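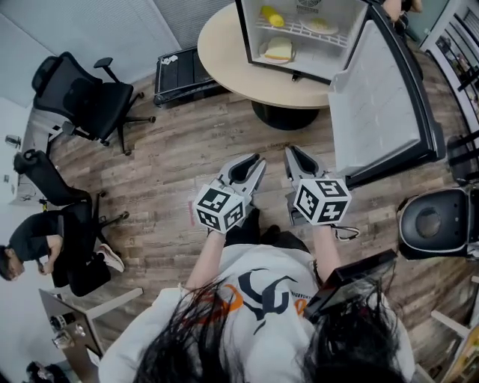
図2 頭部カメラの記録例。両手にハンドヘルドグリッパを持ち、丸テーブル上の小型冷蔵庫の前に立つ。

4.2 データ収集の手順

本節では、冷蔵庫を対象とする両手操作データの収集手順を述べる。収集には手持ち型のグリッパを左右1台ずつ用い、実機のアームは使用しなかった。各グリッパの爪の根元には、面に黒いマーカを印刷した白い立方体が2個取り付けられている(図2)。頭部カメラの画像からこれらのマーカを検出し、左右の手先の6自由度姿勢を推定する。立方体を2個としたのは、手首を回したときに一方が隠れても、もう一方から姿勢を求められるようにするためである。

課題は、扉の開いた冷蔵庫の棚と底面に置かれた食品や皿を取り出し、テーブル上の指定位置に移すものとした。図2の配置では、ワイヤ棚の左側に黄色の物体、右側に食品をのせた白い皿があり、棚の下にも白い皿がある。棚の下の皿は上方からの接近が難しく、グリッパを水平に近い姿勢で差し入れる必要がある。物体の配置は試行ごとに変更し、同じ配置を続けて用いることは避けた。

作業者は5名で、1名あたりの練習は20分間とした。練習後に本収集を行い、計128試行を得た。各試行は両手を腰の高さに構えた姿勢から始め、同じ姿勢に戻った時点で終了とした。開始と終了の姿勢を揃えたことで、記録の切り出しは手先の高さと速度に対するしきい値処理のみで行えた。

姿勢推定の後処理にはPlevarを用いた。マーカが両方とも検出されない区間については、前後の姿勢から位置を線形補間、回転を球面線形補間により補った。未検出が20フレームを超えた区間を含む試行は学習から除外した。未検出は、手先が庫内の奥に入ったときと、作業者が顔を横に向けたときに多く生じた。前者では棚のワイヤがマーカの輪郭に重なり、符号の読み取りに失敗する例も見られた。

収集場所の家具や周囲の人物は片付けず、背景の画像処理も行っていない。学習時には頭部カメラの画像を入力とし、左右の手先の相対変位と爪の開き幅を出力とした。頭部の動きは手先の動きと分離する必要があるため、目標値はすべて試行開始時のカメラ座標系に変換した。変換に用いた頭部軌跡の推定誤差については4.3節で述べる。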